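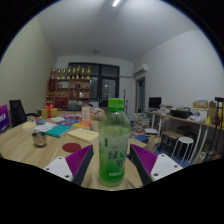

게시판 > 미술·저작권 > 도록 및 출판
6월 / 작성자: 여백조판

전시 도록에 수록한 도판의 이용 범위를 문의합니다. Zarville 미술관 기획전에 소장자로부터 대여받은 회화 6점이 걸렸고, 도록은 Brindier에서 제작했습니다. 총 352쪽, 일반 서점에도 유통됩니다. 작가 유족 측이 해당 도판에 대해 복제 허락을 받은 적이 없다고 통지해 왔습니다. 소장자와의 대여 계약서에는 "전시 및 홍보 목적의 촬영을 허용한다"는 문구만 있습니다. 저작권법 제35조 제3항으로 방어가 되는지 궁금합니다.

---
각주27
소장자의 허락과 저작권자의 허락은 별개입니다. 원본을 양도받아도 복제권이 따라오지 않습니다. 대여 계약서의 촬영 허용 조항은 유족에 대해 효력이 없습니다.
제35조 제3항은 저작물의 해설이나 소개를 목적으로 하는 목록 형태의 책자에 한정됩니다. 352쪽에 서점 유통이면 목록으로 보기 어렵다고 생각합니다.

---
cmyk_보관소
분량만으로 결론을 내는 것은 무리입니다. 조문에 쪽수 기준은 없습니다. 도판의 크기, 인쇄 품질, 해설과의 비중, 판매 가격을 함께 봐야 합니다. 도판이 작품당 한 면의 일부이고 나머지가 해설이면 다툴 여지가 있습니다. 판형과 도판 크기를 알려 주십시오.

---
여백조판
6점 중 2점은 펼침면 전체이고 나머지는 반 면 이하입니다. 용지는 아트지, 인쇄소는 Rekel입니다. 판형은 작은 편이 아닙니다.

---
각주27
펼침면 2점은 감상용 화집의 성격이 강합니다. 그 부분은 방어를 포기하고 협의하는 편이 낫습니다.

---
cmyk_보관소
펼침면에 대해서는 동의합니다. 다만 반 면 이하 도판까지 묶어서 사용료를 정할 이유는 없습니다. 협의서에 도판별로 이용 근거를 나누어 적으십시오. 인용(제28조)은 본문에서 그 작품을 실제로 분석한 경우에만 검토 대상입니다. 출처 표시도 확인해야 합니다.

---
대지작업
유족이 저작재산권자인지부터 확인했습니까? 예전에 Cirillo 쪽 도록을 편집할 때 통지를 보낸 상속인 외에 공동상속인이 더 있었습니다. 한 명과 합의하고 끝낸 줄 알았다가 합의서를 다시 썼습니다. 신탁 여부도 같이 조회하십시오.

---
각주27
공동 보유라면 이용 허락에는 원칙적으로 전원의 합의가 필요합니다. 반면 침해정지 청구는 각자가 할 수 있으므로 통지 자체를 무시하면 안 됩니다.

---
여백조판
통지서에는 상속인 한 명의 이름만 있습니다. 권리관계 서류를 요청하겠습니다. 회신 전까지 서점 출고를 보류하는 것이 맞습니까?

---
cmyk_보관소
보류하는 쪽이 안전합니다. 통지를 받은 뒤의 출고분은 고의 판단에서 불리합니다. Brindier와의 제작 계약에 권리 처리 책임이 누구에게 있는지도 찾아보십시오. 조항이 없으면 미술관과 제작사가 함께 상대방이 될 수 있습니다.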